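The Shoe Cell at Trosinora: Notes and a Picture from the Summer Overhaul

Welcome to our little gallery page, and thank you for stopping by! Several of you wrote after the January open house to ask how we keep the two-armed shoe cell running from one season to the next, and I promised Emiliano Garrido I would finally sit down and put something together. It has taken me rather longer than I meant it to (he has been very patient), but here we are.

For anyone new, the cell is the one we call Rullska, after the name on the old crate its first controller came in. Its job is sorting and pairing footwear, which sounds simple until you have watched a gripper try to decide what to do with a shoelace. Emiliano looks after the arms themselves, Bautista Alarcón looks after the software and the cables, and I look after the notebook, where every adjustment gets written down along with whoever made it and what they were grumbling about at the time.

The overhaul began with the joints. At the start of the work the counter stood at 2255 hours, so every joint on both arms was checked for play by hand, with the power off and the brakes released one at a time. Emiliano likes to do this slowly, with his palm resting on the elbow housing, and he swears he can feel a tired bearing before any of the diagnostics notice it. The left wrist had a trace of looseness in it. He tightened the mounting screws in a cross pattern, going round twice, and the looseness went away.

Then came the table. We have tried rubber matting, felt and a very handsome gray laminate that showed every scratch, and we keep coming back to cardboard. It is kind to the fingertips when a gripper comes down a touch too low, and when it wears out you simply lay down another sheet. The one thing to watch is the seam. If one panel lifts, a fingertip can catch on it, so we press the joint flat every morning before the first run and replace the sheets once the scuffs start to feel rough under the hand.

After that we put shoes back on the table and went through the approach positions, one arm at a time, with the other held clear.
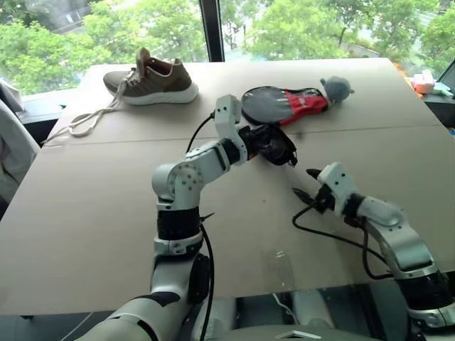 Left gripper down beside the slipper with the plush animal head, right gripper open over the cardboard. The sneaker at the back has its laces undone.

Soft shoes and slippers get their own grip setting, which Bautista stores as program 164. It closes slowly and stops early — a firm hold on a leather boot will squash a slipper quite flat, and a squashed slipper tends to pop sideways out of the fingers. If you are setting up something similar, start with the lightest force your gripper will accept and work upward in small steps. We went the other way in our first year and I still have the pages to show for it.

The cables were the last big item, and they always take the longest. Each arm needs enough slack at the wrist to turn fully both ways, and yet every extra inch is an inch that can drag across a shoe or snag on a lace. Bautista's method is to drive the wrist to each end of its travel, mark the cable with a bit of tape, and then clip it a hand's width beyond the mark. He sends both arms through 44 slow moves afterward and watches the loops the whole time, usually with a cold cup of coffee next to him.

The finished settings were saved on 17th August and a copy went to Plekero, who keep our spare parts and like to know what we have changed. The next joint check is written in the notebook, and Emiliano has already asked for new fingertip pads before then. If you have a question about any of it, the address at the foot of the page reaches all three of us, and Bautista is especially happy to talk about cable clips.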